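Keeping old machines in service: an interview with Yesenia Robles

Yesenia Robles has managed the repair records at Zurnutbridge for long enough to have rewritten the fault codes twice. The workshop takes in office computers from schools, surgeries and small firms, repairs what can be repaired and breaks the remainder for parts. In the last accounting year it received 3,373 machines, of which 2,458 went back into use. We spoke on April 8, 2024 in the records office at Tenport.

She began with the intake form, a single sheet that has changed little. "Model, serial number, reported fault, who brought it in. The reported fault is usually a symptom. People write 'dead' for a machine with a flat clock battery, and 'slow' for a disk that has days left. We keep their wording in one column and put ours in the next, and we never overwrite the first."

The two columns are the basis of most of her work. When they are compared over a year, certain phrases predict certain faults fairly well. "Turns itself off" points to heat or to a failing power supply. "Makes a noise" is nearly always a fan. The workshop uses these pairings to decide what order to test in, and the saving in bench time is large enough that Leobardo Barajas, the bench supervisor, now trains new staff on the phrase list before they are issued with a meter.

Robles is less confident about the figures that the trade likes to quote for component life. "A rated life is a number obtained under stated conditions. Our machines have stood under desks, next to radiators, in a school kiln room. I would sooner have the history of 100 machines from one building than an average for the whole country."

On capacitors she was specific. Boards from one period arrived with swollen tops in such numbers that the workshop stopped logging them singly and recorded them by batch. She now regards that as a mistake. The batch entries cannot be matched to serial numbers, and a later question from Drilormont, which buys graded boards from the workshop, could not be answered at all.

"We had the boards and we had the total. We didn't have the link between them. Damián Aguirre spent most of July going through the shelf tags and recovered perhaps a third."

Thermal paste took up more of the conversation than I had planned. The workshop renews it on any machine over a set age, whether or not the temperatures are high. Robles accepts that this is hard to defend from the data. Her own view is that the cleaning matters more than the new paste, as dust in the fins is found and removed at the same time. Barajas disagrees, and the rule stands for now.

Grading is done under the Dehghan scheme, an in-house scale with four levels. Grade one has passed a full load test and has no cosmetic damage. Grade two has passed the same test and may be marked. Grade three has passed a short test only. Grade four is sold for parts, with the fault written on the label. Machines can move down a grade in storage but not up, unless they are tested again from the start.

She was asked by a customer last year why a grade two machine costs nearly as much as a grade one. "The labour is identical. A scratch doesn't shorten the test."

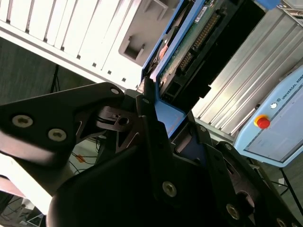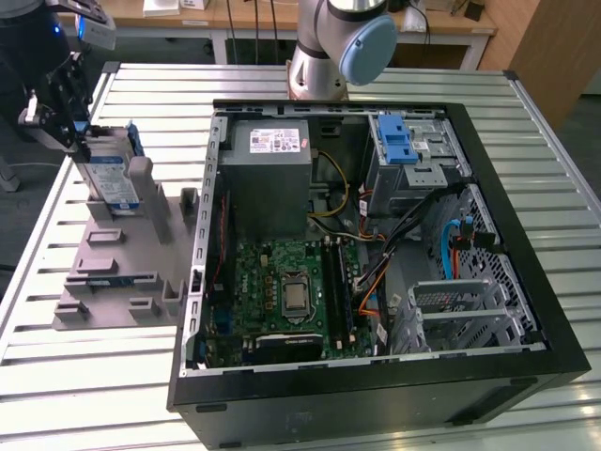

What should an owner record before handing over a faulty computer?

"The date the fault first appeared, what had been changed in the week before it, and whether it happens from a cold start or only after some hours. If there is an error message, copy it exactly, including the numbers. A note of any part fitted since purchase is useful too, memory especially, as mixed modules are behind a good share of the faults that come and go."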